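`cocco-replay` plays logged head-camera episodes back through the Cocco grasp planner, so planner changes can be compared offline before anyone books robot time.

Maintainer: Pierina Ferri. Planner questions go to Rok Georgiev.

## Install

```
pip install -e .
cocco-replay fetch --set household-v2
```

The fetch step needs a Sollach token in `~/.sollach/token`. Without one you get a 403 and an empty `data/` folder.

## What's in household-v2

- 853 episodes, 194 of them held out for testing
- RGB from the head camera, joint states for both arms, gripper commands
- 5 task families: `shoes`, `cups`, `towels`, `mail`, `toys`
- object masks for the test split only (Natalina Tedesco redid the `shoes` masks in July)

Depth is not included. The old depth files had bad timestamps and were dropped.

## Running a replay

```
cocco-replay run --family shoes --planner configs/low_shelf.yaml
```

The planner sees the last 128 joint samples and the current frame. It proposes a grasp, and the tool writes the gap between that grasp and the logged one to `out/gaps.csv`. Nothing is sent to hardware.

`low_shelf.yaml` is for footwear on a shelf near the floor, with another shelf above it. It limits wrist height and makes the planner approach from the front.
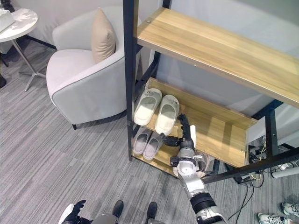

Set `upper_clearance` before you touch anything else in that config. If it is too small, the planner picks paths that clip the upper board. If it is too large, it returns `NO_PLAN` for most of the family.

## Known problems

- Masks for two shoes of a pair sometimes merge. Use `--split-pairs`.
- Arm shadows on the shelf lip can show up as obstacles. Yoga Siregar has a fix on branch `shadow-filter`, not merged.
- Replays on Gratau machines need `--no-viewer`.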